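cerine-listings — data card / readme

last touched 4 July 2024, Eduardo Moreira

What it is

Text of secondhand furniture ads, cleaned up a bit, one ad per row. 3,350 rows. Sideboards, chests, low cabinets, a few desks that slipped thru. Ads come from 61 small shops, all in English. No prices from auctions.

Files

listings.csv — main table
shops.csv — shop code, town, contact page
dropped.txt — 127 ads I threw out, mostly duplicates

Columns

id, shop, title, body, price, width, depth, height, finish. Sizes in inches. Finish is whatever the seller typed, so "oak", "oak look" and "lt oak" are all in there. Not merged. Merge them yourself if you need to.
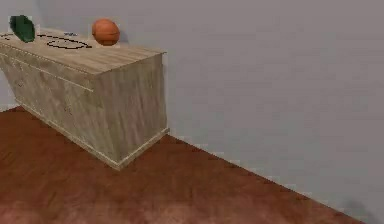 Price is a plain number, no dollar sign. Blank means the seller wrote "ask" or nothing. Don't fill blanks with zero — the Umine script did that in version 1 and the averages came out silly.

Known problems

Width and depth swapped in the Lynch rows. Fixed most, not all.
Line breaks in body are kept, so open the csv with a real parser.
Some sellers paste the same paragraph under every ad. Left in.
Height sometimes includes legs, sometimes dosen't. No way to tell from the ad.

Version 2

Added finish column. Shop names replaced by codes. Ruvidex export removed, it was broken anyway.

To do

Sort out the desks. Second pass on sizes, probably August.

Use

Fine for teaching and small search tests. Keep the readme with the files if you pass them on. Corrections to Eduardo — send the row id please.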